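Storing grapes in a plastic basket on the counter – how long?

Asked by Wendelin Tanner
Kitchen & Food Storage – 3 answers

I buy grapes at the Clavmont market every Thursday, usually one red and one black. My fridge is small and the drawer is full of greens, so the grapes have been going into a plastic basket on the counter. By Monday the ones at the bottom are soft and a few have split. The basket has holes in its sides, so I assumed air would not be a problem.

I don't wash them first. The kitchen gets warm in the afternoon. Should I be lining the basket, keeping the two kinds apart, or just giving up and making room in the fridge?

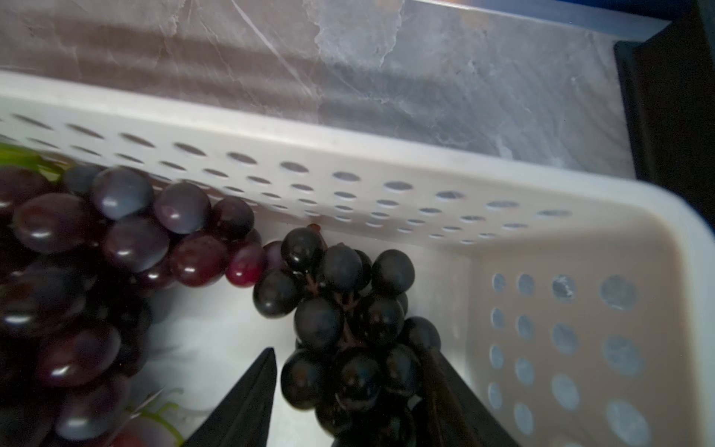
Red and black grapes in the white basket, on the counter.

Zihan Zeng answered:

Make room in the fridge. Grapes don't ripen after they are picked, so you gain nothing by leaving them out. On a warm counter I would plan on eating them in a day or two. In the fridge a good bunch will go a week, often longer.

The basket is fine and you can keep using it. Put a folded paper towel in the bottom and set the bunches in stem side up if they will stand that way. Don't stack one bunch on another. Leave them unwashed until you want to eat them, and take out any split or leaking grapes when you first get home – one bad grape will spoil the ones touching it. Red and black can share a basket.

If the basket won't fit, cut the bunches into smaller clusters with kitchen scissors. They fit into odd spaces much better that way. Keep them away from onions, as they pick up the smell.

Marked helpful by 112 readers

shenoy_kitchen answered:

I freeze mine. Wash, dry well, pull off the stems, lay them on a tray for 4 hours and then bag them. Doesn't answer the counter question but they don't go soft.

Marked helpful by 5 readers

Guest answered:

Mine sit in a bowl and they are fine, but we eat them fast. Move your greens?

Marked helpful by 4 readers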